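Subject: Re: how many demos before the first training run?
From: Emese Győri
Date: July 6, 2018

Hi all,

Sorry for the slow reply, I've been deep in the simulator most of this week and only came up for air this morning. Quoting Ernő's message because I know some of you only joined the list recently:

> Before anybody trains anything on the number cube task, can we agree
> what a demo is? I opened the shared folder and found some that stop
> as soon as the fingers close and some that go on until the arm is
> back at rest. Also, does it matter which way up the numerals are when
> you grab the cube? I've been turning the hand to match and it's slow.
> And how many have we got now?
>
> Ernő Takács

Easy one first. We've got 490 in the folder as of last night, of which 13 are ones I'd throw out straight away (mostly me, dropping things while trying to drink tea with the other hand). Sarkitz has the list, so please don't delete anything yourselves until he's moved them!

On the numerals -- no, please don't turn the hand to match. If the policy only ever sees the digits the right way up it'll get fussy about it, and then the first time a cube turns up the other way round we'll all be sad. I've been grabbing them however they come. Like so, from the wrist view: 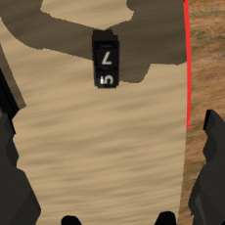
Wrist view over the panel, 7 and 5 upside down on the wheels.

I know I've put the wheels in there and not a cube, but the same goes for both tasks. Keep both fingers in view on the way in if you can manage it, and don't worry about the shadows. I did try switching them off in Cistitz (the renderer settings are under Lights, two menus down, you can't miss it) and everything looked lovely and clean, but Tóth reckons we want the mess in there and I've come round to that. The shadow edges do come out blocky. Leave them blocky for now, I don't want half the set with one shadow setting and half with another.

As for where a demo begins and ends: start recording with the hand open and clear of everything, and stop when the hand is open and clear again. So Ernő, your long ones are nearer the mark than my short ones, grrr. I'll go back and redo mine. If you pause halfway to think, scrap it and start over, the long pauses do horrible things to the timing and the model learns to dither.

For the cube task I'd like a lot more with a second cube already in the holder. We're thin on those, and it's the bit where the fingers have least room.

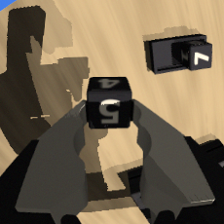
Cube with the 5 in the fingers, the 7 in the holder at top right.

Two things to watch when you do these. Come in square so that the cube sits flat between the fingers, and put your holder at a slightly different angle each time you reset. The reset script will do it for you if you pass it a seed, but it picks the same seed if you forget, so, er, don't forget. I had a whole afternoon of identical trays.

Naming: keep using the Hiden scheme, task then your initials then the run number. No spaces please, it breaks the converter.

Could people say on the list which evenings they can do? I'm free most of next week apart from the Wednesday. I'd like to get a first training run going before the end of July, even if it's rubbish.

Emese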